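Einkaufsliste für den Greifplatz

Sonntag, 7. März 2021

Im April wird der Haushalt für unseren zweiten Arbeitsplatz festgezurrt, und ich sitze seit dem Frühstück mit Kaffee über der Tabelle. 3000 Euro sind da, mehr gibt es nicht. Klingt nach wenig, aber der Arm selbst läuft zum Glück über einen anderen Topf, und für alles drumherum kommt man damit erstaunlich weit!

Am meisten Spaß macht mir ja der billigste Posten: das Geschirr. Bunte Becher und Schalen aus Kunststoff, ein großer Satz für 58 Euro bei Stetel, und damit kann man wochenlang greifen, umsetzen und stapeln üben.

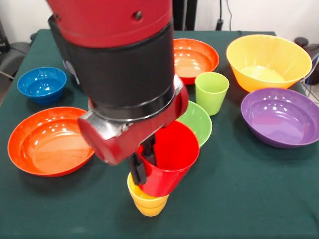 Bei den Greiferfingern will ich diesmal nicht sparen. Uria bietet sie paarweise an, ich plane 2 Paar ein, eins zum Arbeiten und eins für die Schublade. Dünne Finger sind für Becherränder einfach herrlich, weil man so gut in die Öffnung kommt. Von Nugroho liegt auch noch ein Angebot hier, da fehlen mir aber die Versandkosten (Mail ist raus).

Dann die Tischdecke. Ja, die steht wirklich in der Tabelle! Mattes, dunkles Grün, 20 Euro, und ich würde sie jederzeit wieder nehmen. Die Farben heben sich wunderbar davon ab.

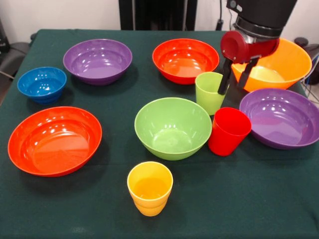

Schalen und Becher auf dem grünen Tuch, rechts hinten der Greifer.

Offen sind noch Kabelkanäle, eine zweite Lampe und die Frage, ob der Tisch von Drelldale stabil genug ist. Die Platte gefällt mir sehr, bei den Beinen bin ich skeptisch. Falls jemand von euch so einen Tisch mit Arm daran betreibt: bitte unbedingt in die Kommentare damit, ich bestelle erst nächste Woche.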